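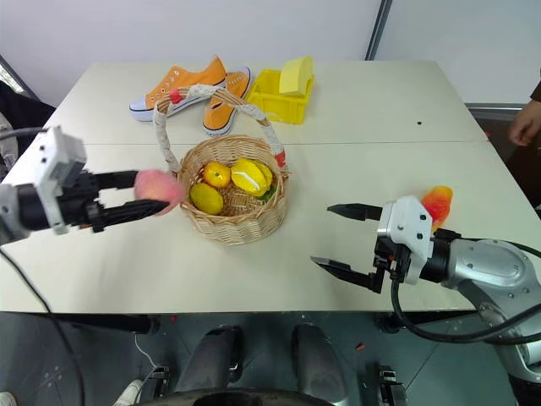
4장. 바구니 담기 과제: 탁자 준비부터 에피소드 저장까지

2019년 6월 25일 | 글: Kaisu Ojala, Orest Harasym

처음 | 설치 | 보정 | 과제 | 문제 해결 | 내려받기

4.1 이 장에서 다루는 것

양팔 로봇을 원격 조작해서 과일 모형을 손잡이 달린 바구니에 담고, 그 과정을 Clotgate 형식으로 기록하는 절차를 설명한다. 3장의 보정을 마쳤다고 가정한다. 마치지 않았다면 3장으로 돌아가기 바란다. 3장을 건너뛰고 4장이 이상하다고 메일을 보내는 분이 꾸준히 있는데, 답장은 늘 "3장을 보세요"이다.

과제 자체는 설명하기 민망할 만큼 쉽다. 과일을 집는다. 바구니에 넣는다. 세 살 아이라면 과일을 넣고, 다시 꺼내고, 바구니를 머리에 쓰는 것까지 한다. 우리는 첫 단계에서 2월을 다 썼다.

이 과제를 고른 이유는 손잡이에 있다. 높이 솟은 아치형 손잡이는 위에서 곧장 내려오는 경로를 절반쯤 막아 버리므로, 정책은 옆에서 들어갈지 손잡이를 피해 비스듬히 내릴지 정해야 한다. 손잡이 없는 그릇으로 하면 성공률이 보기 좋게 올라가고 논문에 쓸 말이 줄어든다.

4.2 준비물

- 흰 탁자 상판. 패널 두 장을 이어 붙인 것이면 이음매가 가로로 지나가게 놓는다.
- 손잡이가 높은 둥근 바구니. 손잡이에 로프를 감은 것을 권장한다.
- 과일 모형. 복숭아처럼 표면에 털이 있는 것을 적어도 하나 포함한다.
- 방해물. 과일과 아무 관계가 없을수록 좋다. 우리는 주황색 캔버스 운동화와, 스펀지를 세워 넣은 노란 플라스틱 상자를 쓴다.
- Gadeo 기록 프로그램과 Brunden 동기화 모듈.
- 인내심. 별도 구매.

참고: 진짜 과일을 써도 되느냐는 문의가 있었다. 써도 된다. 다만 수집 기간이 과일의 수명보다 길다는 점을 계획에 넣어야 하고, 후반부 데이터의 복숭아가 전반부의 복숭아와 같은 물체인지에 대해 심사위원과 철학적인 대화를 나눌 준비도 해야 한다.

4.3 탁자 배치

1. 상판을 닦는다. 얼룩과 점은 머리 카메라에 그대로 찍힌다. 지워지지 않는 점은 그냥 두되, 수집 도중에 새로 만들지 않는다.

2. 바구니를 탁자 중앙에 놓는다. 두 팔이 모두 닿는 자리여야 한다. 한쪽 팔만 닿는 자리에 놓으면 다른 팔은 연구비로 산 장식품이 된다.

3. 방해물을 바구니 뒤쪽에 둔다. 머리 카메라에서 보았을 때 손잡이가 방해물 일부를 가리는 정도가 적당하다. 운동화는 한 짝을 옆으로 눕히고 다른 한 짝은 세운다. 두 짝을 가지런히 두면 정책이 그 가지런함을 외운다. 믿기 어렵겠지만 4.7절에 표 대신 한탄을 실어 두었다.

4. 스펀지 상자는 운동화 오른쪽에 둔다. 옆면이 뚫린 상자를 쓰면 뒤가 비쳐 보여 분할 모델이 고생한다. 고생시키려고 두는 것이니 막힌 상자로 바꾸지 않는다.

5. 과일을 흩어 놓는다. 바구니에 몇 개가 이미 담긴 상태에서 시작하는 에피소드도 섞는다. 빈 바구니로만 학습한 정책은 먼저 들어간 과일을 만나면 눈에 띄게 당황한다.

6. 케이블을 확인한다. 손목에서 나온 선이 팔의 움직임을 따라 여유 있게 휘어야 하고, 어느 자세에서도 바구니에 걸리지 않아야 한다.

주의: 팔에 전원이 들어와 있는 동안에는 탁자 위로 손을 뻗지 않는다. 물체를 다시 놓을 때에는 조작자가 "정지"라고 말하고, 배치 담당자가 "정지"라고 되받은 다음 움직인다. 유치해 보인다는 의견은 접수했고, 규칙은 그대로이다.

4.4 시작 자세

7. 두 팔을 탁자 양옆에서 들어오게 하고 그리퍼 끝이 서로 마주 보도록 맞춘다.

8. 두 그리퍼를 모두 벌린다. Gadeo의 상태 창에 왼쪽과 오른쪽이 각각 "열림"으로 표시되어야 한다. 한쪽만 표시되면 Brunden 모듈을 뽑았다가 다시 꽂는다. 개발사의 공식 해결책은 더 길지만 마지막 단계가 같다.

9. 배경을 확인한다. 머리 카메라는 탁자만 찍어 주지 않는다. 탁자 모서리에 얹은 동료의 손도, 바닥에 늘어진 흰 케이블도, 누군가의 신발도 찍힌다. 우리는 이런 것을 지우지 않고 남긴다. 배치 후의 실험실은 어차피 수집할 때보다 더 어수선하다.

4.5 에피소드 기록

10. Gadeo에서 "새 에피소드"를 누르고 과제 문장을 고른다. 문장은 "복숭아를 바구니에 담아라"처럼 물체 하나와 목표 하나로 쓴다. "알아서 정리해라"라고 입력한 조작자가 있었다. 재현 가능한 결과는 얻지 못했다.

11. 목표 과일에 가까운 쪽 팔로 접근한다. 반대쪽 팔은 벌린 채로 대기시킨다. 대기하는 팔을 심심해 보인다는 이유로 흔들지 않는다. 그 흔들림도 학습된다.

12. 과일을 두 손가락 사이에 잡는다. 털이 있는 복숭아는 매끈한 과일보다 덜 미끄러지는 대신 손가락 끝의 접촉 시점이 애매하게 기록된다. 접촉 임계값은 450으로 두고, 물체마다 바꾸고 싶은 충동은 참는다.

13. 바구니 테두리 바로 바깥에서 한 번 멈춘다. 왼팔로 복숭아를 옮기는 경우라면 바구니 왼쪽, 카메라에서 볼 때 복숭아가 테두리에 살짝 겹치는 위치가 기준이다. 우리는 이 지점을 "문턱"이라고 부르고, 키보드의 T를 눌러 표시한다.

14. 문턱에서 손잡이와의 간격을 눈으로 확인한 뒤 내린다. 내리는 동안 손가락이 손잡이의 로프에 닿으면 실패로 표시한다. 조금 닿은 것도 닿은 것이다.

15. 과일을 놓고 팔을 시작 자세로 되돌린다. 과일이 바구니 안에 멈춰 있으면 성공이다. 테두리에 걸터앉은 과일은 실패이고, 걸터앉았다가 에피소드 종료 후에 떨어져 들어간 과일도 실패이다. 중력은 공동 저자가 될 수 없다.

16. 저장한다. 에피소드 하나는 40초를 넘기지 않는다. 넘기면 Gadeo가 기록을 끊고, 끊긴 부분은 대개 그날 가장 훌륭했던 동작이다.

참고: 실패한 에피소드도 지우지 않는다. 실패 표시를 달아 같은 폴더에 둔다. 부끄러운 파일일수록 Tosh 분석기가 잘 쓴다.

4.6 문턱 표시를 쓰는 이유

처음에는 에피소드 전체를 한 덩어리로 학습시켰다. 정책은 집는 동작을 그럴듯하게 배웠고, 바구니 앞까지 우아하게 이동했으며, 거기서 손잡이를 들이받았다. 조작자마다 손잡이를 피하는 방식이 달랐던 탓으로 본다. 왼쪽으로 돌아가는 사람과 위로 넘는 사람의 시범을 평균 내면 정확히 손잡이가 나온다.

문턱 표시는 이 구간을 둘로 나눈다. 앞부분은 "문턱까지 가기", 뒷부분은 "문턱에서 내리기"로 따로 학습하고, 실행할 때 Tosh가 두 정책을 이어 준다. 뒷부분은 시작 위치가 거의 고정되므로 시범이 서로 덜 싸운다. 우리가 모은 에피소드는 모두 1,668회이고, 그중 문턱 표시가 제대로 찍힌 것은 1,000회가 넘는다. 나머지는 T 대신 Y가 눌려 있었다. 두 키는 이웃이다. 다음 판에서는 발판 스위치로 바꿀 예정이다.

구간을 나눈 뒤에는 손잡이 충돌이 눈에 띄게 줄었다. 대신 문턱에서 하염없이 멈춰 있는 새로운 실패가 생겼다. 복숭아를 든 채 바구니 옆에 가만히 있는 로봇은 사려 깊어 보이지만, 로그를 열어 보면 정책 전환 신호를 못 받았을 뿐이다.

4.7 자주 겪는 문제

증상: 팔이 과일을 지나쳐 운동화로 간다.
조치: 방해물의 위치를 에피소드마다 바꾸었는지 확인한다. 초기 수집분에서 우리는 운동화를 늘 같은 자리에 나란히 두었고, 정책은 운동화를 이정표로 삼았다. 운동화를 옮기자 팔도 따라 옮겨 갔다. 과일에는 관심을 보이지 않았다.

증상: 주황색 과일과 운동화를 혼동한다.
조치: 색만 보는 정책이라는 뜻이다. 둘 다 주황색인 배치를 줄이지 말고 늘린다. 당분간 성공률이 떨어지는데, 발표 직전이 아니라면 견딜 만하다.

증상: 별 모양 과일을 집지 못한다.
조치: 눕힌 방향을 확인한다. 능선이 손가락과 어긋나게 놓이면 조작자도 잘 못 집는다. 사람이 못 하는 시범에서 로봇이 영감을 얻기를 기대하지 않는다.

증상: 탁자 이음매 근처에서 그리퍼가 머뭇거린다.
조치: 깊이 값을 확인한다. 희미한 선 하나를 턱으로 읽는 경우가 있다. 3.4절의 평면 맞춤을 다시 실행한다.

증상: 대기하던 팔이 갑자기 박수를 치려는 듯 움직인다.
조치: 비상 정지를 누른다. 그다음 11단계를 어긴 조작자를 찾는다. 본인일 가능성도 배제하지 않는다.

4.8 정리와 인계

17. 두 그리퍼를 비우고 벌린 뒤 팔의 전원을 끈다.

18. 그날의 폴더를 Clotgate 검사기에 통과시킨다. 경고가 나오면 읽는다. "경고 있음, 무시함"은 인계 사유로 인정하지 않는다.

19. 과일 모형의 수를 맞추어 보관함에 넣는다. 상자의 스펀지는 설거지용이 아니므로 싱크대로 가져가지 않는다. 벌써 두 번째 스펀지이다.

20. 운동화는 다음 조를 위해 탁자에 남겨 둔다. 신고 가지 않는다.

다음: 5장. 두 팔로 바구니 옮기기 | 이전: 3장. 보정

이 사이트는 쿠키를 사용합니다. 계속 이용하시면 쿠키 사용에 동의하는 것으로 간주합니다. 동의 | 설정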